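Grasp scoring, part two

The scoring node has been rewritten again. Version three was fine on boxes and bottles and poor on everything soft or shiny, and I had been putting off dealing with it since November.

The trouble was in how I treated missing depth. Foil gives you holes in the point cloud wherever the surface throws the light somewhere else, and my old code filled them by averaging the neighbours. On a flat package that puts a dip in the middle which doesn't exist, and the planner then aims for the edges of the dip. Hrvoje spotted it by plotting the filled cloud next to the raw one, a thing I should have done on the first day.

The new version leaves the holes alone. Each candidate grasp gets a penalty for how much of its contact area has no data, and the outline comes from the colour mask instead. It is less clever and it runs faster.
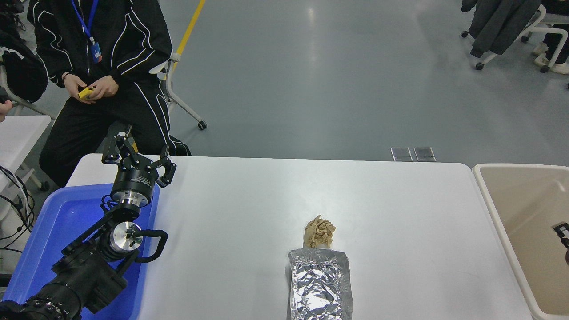
Crumpled paper has the opposite problem. The depth is good, but there are so many small faces that the sampler returns far too many candidates. One cloud gave me 1814 of them, nearly all within a few millimetres of each other. I now cluster by approach direction first and keep the best 7 from each cluster. Planning time per pick dropped to 96 milliseconds on my laptop, with collision checking left on.

Two objects close together are still a nuisance. If the mask joins them up, the scorer will happily suggest closing the fingers across both. Sotiris thinks this should be fixed in the segmentation and I think the planner should refuse it anyway, so we will probably do both.

The code is on the Risell branch. The config format has changed, so delete your old grasp file before you pull. I still need to write the tests for the clustering step.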